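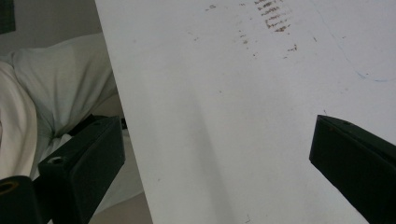

Will it take brown scuffs off a matte white panel without leaving a shiny patch, a buyer asks under the old listing, having already polished one cabinet side to a gloss with a kitchen scouring cream. On a sound factory finish, yes, if the mark is sitting on top of the finish and the dwell time is kept. If the mark is a scratch with dirt in it, the dirt will come out and the scratch will stay.

Detar Matte Panel Cleaner
Made by Grolside. Sold and shipped by Stardale.
Page updated March 4, 2022

Detar is a non-abrasive liquid cleaner for flat white and off-white panels with a matte finish: cabinet sides, wardrobe doors, shelf faces, desk tops, partition boards. It is sold as a kit with four pads. The liquid softens the residue and the pad carries it away. There is no grit, wax or optical brightener in the formula.

Typical marks

Brown rub marks in short parallel dashes, often with small specks scattered around them, are the kind of residue Detar is meant for. Test a speck at the outside of the group before wetting the dense part in the middle. Isolated dots usually need only one pass. Thin blue lines from a pen or marker are a separate case, covered under Ink below.

Faint gray specks may be on the surface or part of it. Draw a clean fingernail across one. If it can't be felt and doesn't move after one application, leave it alone.

Kit contents

Cleaner, one bottle, 800 ml
Pads, 4, white, 110 mm square
Instruction card

The bottle has a flip cap with a narrow outlet. A spray head is not supplied and should not be fitted. Sprayed cleaner lands on areas that don't need it and runs into panel joints and along unsealed edges.

Each pad has a short-pile side and a flat woven side. The short-pile side applies the cleaner. The flat side lifts it off. The sides can be told apart by touch, and the flat side has a stitched border.

Suitable surfaces

Painted panels, fully cured
Melamine-faced board
High-pressure laminate
Powder-coated steel
Rigid PVC

Not suitable

Oiled or waxed wood
Bare or primed board
Chalk paint and limewash
Wallpaper
Anodized aluminum
Any panel with a lifted edge or a chipped corner where liquid can reach the core

If the facing is not known, treat it as painted and test first. The test area should be on the same face as the mark, close to an edge that is normally covered. The back of a panel often has a different facing and proves nothing.

Directions

Dust the panel with a dry cloth. Loose grit under a damp pad is the most common cause of new scratches.

Put a small amount of cleaner on the short-pile side of the pad and lay it flat over the mark. Do not rub. Leave it in place for 4 minutes. On a vertical panel, hold the pad with low-tack tape at the top corners only.

Turn the pad over and wipe in one direction, lifting it at the end of each stroke. Wipe along the length of the mark. With a cluster of dashes, work each row separately so that softened residue is not pulled across to the next one.

Rinse with a cloth dampened with plain water and dry right away. Check the area from a low angle, with a lamp or window to one side. Seen straight on, a change in sheen is very easy to miss. A broad shadow across a panel can also look like a stain, so move the lamp and look again before starting a second pass.

Two applications are the limit for one session. Let the panel dry overnight before a third.

Ink

Water-based pen and marker lines normally lift in one or two applications. Ballpoint may fade without going completely. Permanent marker is outside the scope of this product. Solvents strong enough to dissolve it will usually dull or soften the finish too, and Detar contains none of them.

Do not treat ink and scuffs under the same pad. Ink spreads further once wet. Clean the scuffs first, rinse, dry, and take a fresh pad to the line.

Pad care

Rinse under warm running water until the water is clear. Air dry flat. Pads may be machine washed without fabric softener, which leaves a film that shows on matte white. Replace a pad when the pile has flattened or when brown staining no longer rinses out, even if it seems otherwise sound.

Storage and handling

Keep the bottle upright and above freezing. Cleaner that has frozen separates and does not recombine when shaken. Wear gloves for long jobs. In case of contact with eyes, rinse with plenty of water and follow the advice on the label. Do not mix with bleach or any other cleaner.

Compatible items

Detar pads, pack of 4, same size as in the kit
Le Roux edge sealer, clear matte, for exposed board edges. Apply before cleaning and allow to cure fully.
Le Roux touch-up stick, off-white. For scratches that remain after cleaning. The color is a general match and will read slightly warm on a grayish panel.

Changes from the previous version

The earlier bottle had a wide screw cap that tended to overpour. The liquid is the same, and either bottle can be used up with the current pads. Older pads with a foam core should be thrown away when the core begins to crumble.

Returns

Unopened kits can be returned to Stardale in the original carton. Opened bottles are not accepted back. Pads sold separately are returnable if the band around the pack is intact.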